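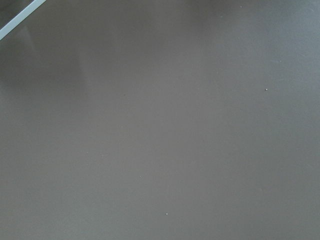

**Figure 3.** Smooth gray-brown surface, seen close up, with a narrow pale strip across the upper left corner.

### 4.2 Surface color and perceived cleanliness

Respondents in Candholm and Mellor were asked to rate how clean the shared tables in their public library looked at the time of their visit. They were not told when the tables had last been wiped. Ratings were given on a scale from 1 to 11, and 500 completed forms were kept for analysis after duplicates were removed.

Muted middle tones, of the general kind shown in Figure 3, received higher ratings than either white or dark tables. The difference was largest in the afternoon, when the reading rooms were busiest. White tables scored well in the first hour after opening and then dropped steadily. Dark tables scored low all day, and in the comment section respondents often mentioned dust and fingerprints.

The wiping logs kept by the two libraries do not explain this pattern. Mellor wiped its tables more often than Candholm, yet tables of similar color were rated much the same in both buildings. Tunstall's earlier survey in Barnau found a weaker effect, but it covered only 19 tables and did not record the time of day.

Sheen also played a part. Where a table had a slight shine, visitors seated facing a window gave lower ratings than those seated with their backs to it. We did not measure light levels and can't say how much of this was glare. The Mellor reading room has windows on two sides, and most of the low afternoon ratings came from seats along the west wall.

Age made little difference. Visitors who had come to study, and who stayed for over 3 hours, were stricter than those who stopped briefly to read a newspaper. Forms collected in October were slightly more favorable than the later ones, possibly because fewer people were wearing wet coats. Section 4.3 takes up the ratings for chairs and armrests, which were collected on the same form.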